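# Plurndale savers shift toward short-term bonds

June 2019

Clients of Clukmont, a Plurndale investment firm, have been moving money out of stock funds and into short-term bonds and cash this spring, according to a note the firm sent to account holders.

The average client over age 60 now keeps 50 percent of a portfolio in bonds and cash. Most of the money came out of funds that track large U.S. companies.

"People who retired in the last few years have seen good returns, and they want to keep them," said Radomir Obradović, a portfolio manager at the firm. "We get a lot of calls that start with, 'Should I sell everything?' We tell them no."

Obradović said he prefers bonds that mature within 2 years. They pay less than longer ones when rates are normal, but their prices move less if rates change. He also suggests keeping enough cash on hand to pay household bills for 16 months, so that clients don't have to sell stocks in a bad market.

Costel Delić, an adviser at rival firm Nikolovski, takes a different view. He said younger savers in particular could lose out by leaving the market too soon.

"If you're 35 and putting money away from every paycheck, a drop in prices helps you," Delić said. "You're buying the same shares for less."
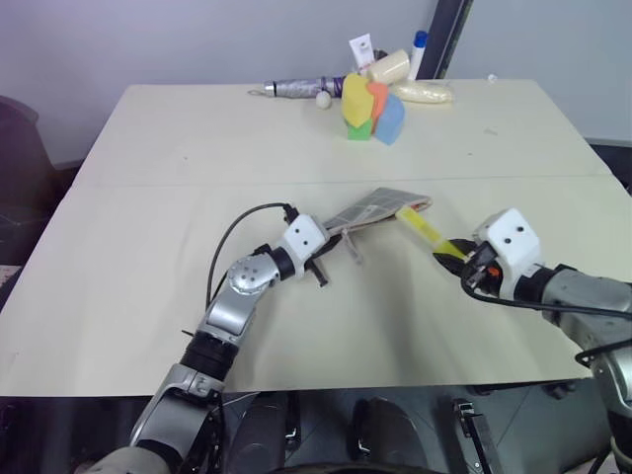 Nikolovski has left its model portfolios unchanged since winter. Delić said the firm would rebalance in August, as it does each year, and trim any fund that has grown past its target.

Both firms charge a yearly fee based on account size. Clukmont said it will cut its fee on bond accounts held through Ustov, the trading platform it uses, and will mail the new rates to clients with their next statements.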